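About Karnedmont Parcels

Karnedmont Parcels is a small collection and sorting point. We take in parcels for local shops and households, scan them, sort them by the code on the label and hold them until they are collected or go out for delivery. The business was started by Ernő Sárközi, who still runs the desk most mornings, and there are now 17 of us.

On an ordinary day we handle 400 parcels. In the weeks before the January holidays it goes up to 600, and we open an hour earlier.

Every parcel is scanned by hand. We tried sorting by eye when we first opened and too many boxes ended up on the wrong shelf.

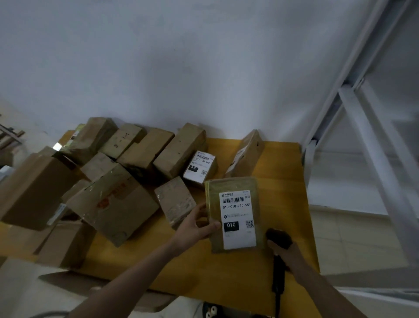

What happens if the label on my parcel won't scan?
We type the number in from the print under the barcode. If that is damaged too, we put the parcel to one side and ring the sender.

Parcels reach us in all sorts of packing. Soft packets go on top of the shelves and heavy boxes at the bottom. If a box has split on the way, we tape it up and make a note on the record, so you will know about it when you come in. We do not open anything.

Small boxes with a lot of old tape on them take longest. Please cover or remove old labels if you are reusing a box.

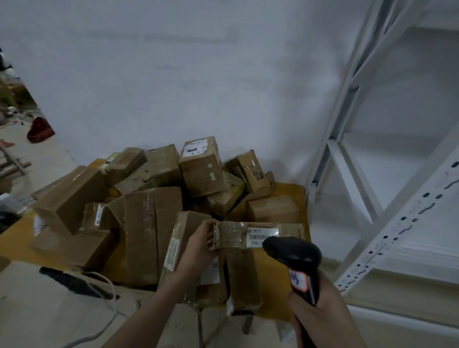
Scanning a taped box at the sorting table.

We keep parcels for 7 days free of charge. After that they go back to the sender unless you have asked us to hold them. Bring the collection code and some form of identification. The Drustberg road entrance is the one to use for large items.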